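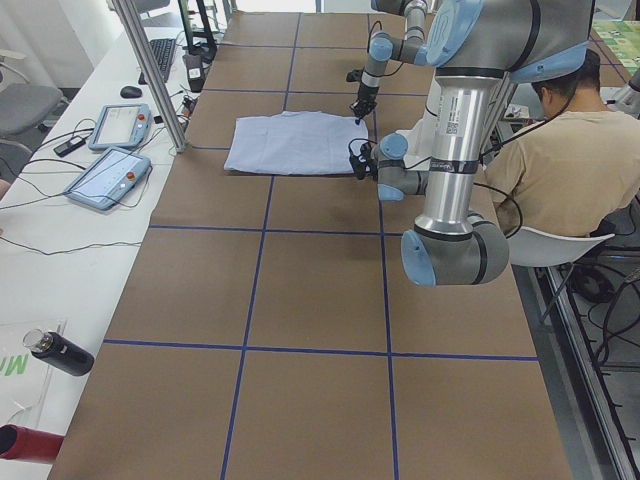
Ticket 419: folding cell, shirts handed back to the bench
Raised by: Kieran Crabtree, finishing
Status: reopened
Priority: 5 (I asked for higher)

Closed on Wednesday as "working as intended". Please look again. The Flurosard sheet says 295 garments a shift. We have yet to see it, and every shirt the arms leave creased comes back to us for refolding, which goes down as our time. 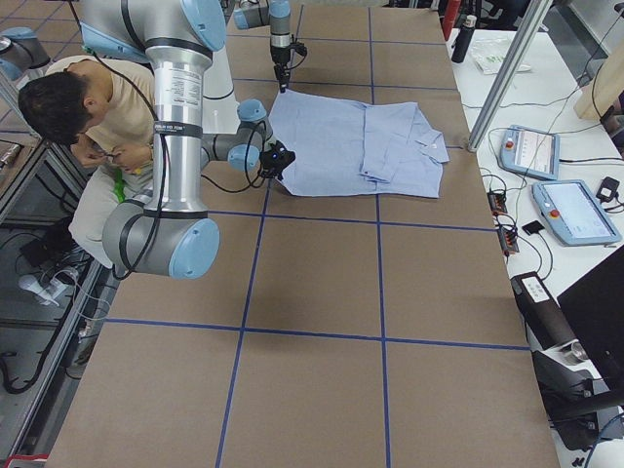 I'd also like to know who is meant to mind the two pendants. It was sold to us as hands-free, yet one of us is always over there and the bench is a person short.

Tried so far: restart, slower speed, fresh tape on the grid. No change that I'd call one.

Wanted: refolds logged against the cell.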